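Prüfliste Arbeitsräume, Purkonham, Haus Pellegrini, Erdgeschoss
Rundgang im November, mit Bemerkungen

1. Fluchtwege
Flur frei: ja
Tür zum Hof öffnet nach außen: ja
Schild über der Tür leuchtet: nein
Bemerkung: Das Leuchtmittel ist bestellt bei Firma Allon. Bis es kommt, bleibt das Licht im Flur während der Arbeitszeit eingeschaltet.

2. Feuerlöscher
Plombe vorhanden: ja
Prüfplakette gültig: ja
Bemerkung: Der Löscher neben der Teeküche hängt zu hoch, kleinere Personen erreichen den Griff schlecht. Bitte die Halterung tiefer setzen. 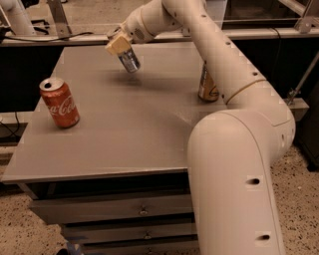

3. Elektrische Anlage
FI-Schalter mit Prüftaste ausgelöst: ja, alle 3
Mehrfachsteckdosen hintereinander gesteckt: ja, im Raum 7
Bemerkung: Im Raum 7 hängen Wasserkocher und Heizlüfter an derselben Leiste. Ich habe den Heizlüfter ausgesteckt und einen Zettel daran gemacht. Er darf erst wieder benutzt werden, wenn er eine eigene Wandsteckdose hat.

4. Fenster und Lüftung
Griffe fest: teilweise
Bemerkung: Bei 2 Fenstern auf der Hofseite dreht der Griff leer durch. Sie lassen sich noch schließen, aber man muss dabei drücken.

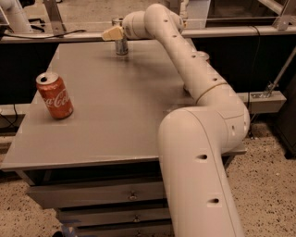
5. Boden und Treppe
Stolperstellen: eine, bei der Schwelle zum Lager
Handlauf fest: ja
Bemerkung: Die Matte von Basesport im Eingang liegt an einer Ecke nicht flach. Klebeband hat im letzten Winter nicht gehalten, ich schlage eine schwerere Matte vor.

6. Erste Hilfe
Kasten vollständig: nein
Bemerkung: Es fehlen Pflaster und eine Augenspülung. Das Verbandbuch ist da, der letzte Eintrag ist aber nicht leserlich. Bitte in Druckschrift schreiben.
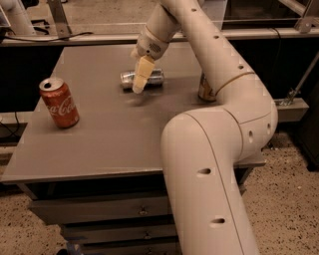
Roboterarm über der grauen Tischplatte

Nachkontrolle: Punkte 1, 3 und 6 zuerst, danach die Fenstergriffe.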